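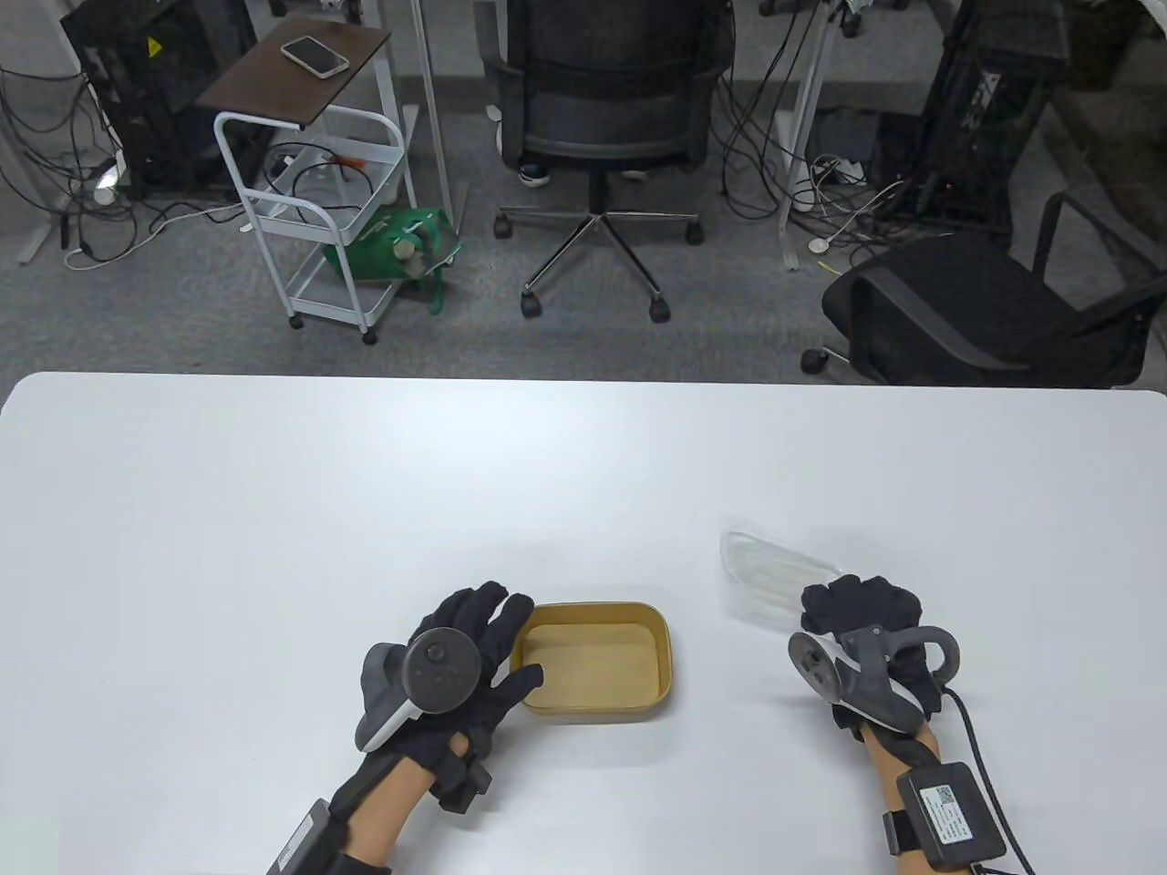

I've been on a lid kick all June. It started with one drawer that wouldn't close, and by the end of it I'd had every little box in the place out on the white table, with its lid if it had one. The tan one is my favorite of the whole lot. It's small and shallow, more of a tray than a box really, with rounded corners and nice thick walls, and the clear lid has that ridged edge that catches the light whichever way you tilt it. I could do without seeing my cart back there, though! The green bag spilling over the bottom shelf has been on my list for ages, and so has the coiled cable.

A few notes to go with the gallery, for anyone else who has a drawer like mine.

Clear lids
I like to see what I own. I had a bunch of solid lids before and I'd open six boxes to find one eraser, then leave all six open and go get a snack. The clear ones do scratch (mine live in a stack, so of course they do) but I'd still take a scratched clear lid over a perfect one I can't see through.

Shallow boxes
If a box is deep, I bury things in it. That's just how I am. With a shallow one I get a single layer of paper clips or spare keys or whatever and that's it, and when it's full I have to make a decision, which I hate, but it works.

Rounded corners
So much easier to wipe out! Crumbs and pencil dust go straight into a square corner and stay there for life. I did the square boxes with a cotton swab and a lot of sighing.

Matching up
I ended up with 20 boxes that had a lid that fit. The leftovers went into a bag, and I gave myself to the end of the month to find their other halves. Two turned up, both in the kitchen. The rest I took over to the swap shelf at Zallari in Nindley, where somebody had already left a pile of lids with no boxes, so maybe there's hope for them yet.

Labels
I'm trying a month without any. I put masking tape on everything last time and half of it was wrong by fall (the one marked "batteries" was all rubber bands). With a clear lid I don't think I need them, but ask me again when I've lost the stamps.

The cart
Okay, since you can see it anyway. I love that thing: white metal, dark wood top, little black casters, goes wherever I want it. My phone lives on the top shelf while I'm busy and the baskets underneath get everything I don't feel like dealing with. My plan is to give the cable a box of its own and fold the bag, and then maybe a couple of the bigger boxes can ride in the baskets. I haven't measured yet, so don't hold me to it.

Next up is the bathroom cabinet, which is mostly travel sizes and hair ties. I've got four empty boxes set aside for it and I already know that won't be enough. If you have a good way of storing bobby pins, please leave me a comment, because the saucer isn't cutting it.

Posted in: Small Storage, Work Table, Before the Move to Aridton
Views: 2,279
Previous gallery: The Gift Wrap Closet
Next gallery: Jars, Mostly Empty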